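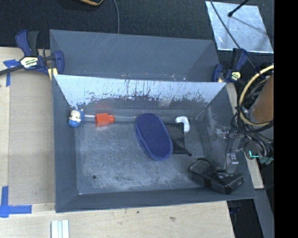
Front bin, mixed small items. Second bin behind it.

Bin and table check, bench 14
Checked by: Ayanda Rampersad, Sunday

1. Bin sits flat on the tabletop: OK.

2. Inner walls: COMMENT. Ragged dark scrapes under the pale band on the far wall. The last sheet called this "light wear." I wouldn't.

3. Bin floor: scuffed. Passed, for now.

4. Rear bin: COMMENT. Thin scratches, plus whitish and reddish specks low down. Marked "cleaned" in June – by whom, and with what?

5. Contents can be seen from above: PARTLY. The big navy oval item is lying over the black pouch. Move it before counting.

6. Small parts: figurine in the far left corner, clear rod along the base of the wall. Easy to miss both.

7. Cords and loops tucked in: NO. Cord end sticking out of the pouch, loop standing up on the long black case.

8. Orange-red plastic piece: bottle or cap? The Londitz list says "misc." Not good enough.

Result: hold. Recheck under form 302.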